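Clearing the table: where machines stand

Tabletop clearing remains the chore we get asked about most, and it is still unsolved at a price a small office would pay. The Bridaren trial in June gave each arm 60 attempts at a mixed table.

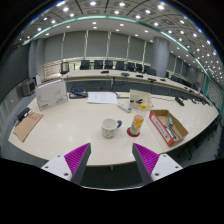 Rebecca Dal Bello
Technical Editor, Traltuvham

Mugs are the slow item. A jaw can close on the rim or on the handle, and the planner has to choose before it moves. Median time per mug was 11 seconds. Flat paper was dropped from scoring after the first day.
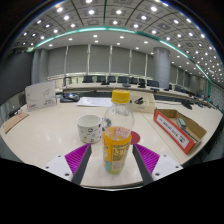
Grip force is the parameter I would watch next. The Drastov controller sets one value per object class, so full and empty containers get the same squeeze. A clear bottle with an empty shoulder and a ridged screw cap, standing between two open jaws, is a fair test of that setting: thin plastic deforms early, and the cap offers better purchase than the wall. Yichen Su is rerunning the bottle set with per-object force limits.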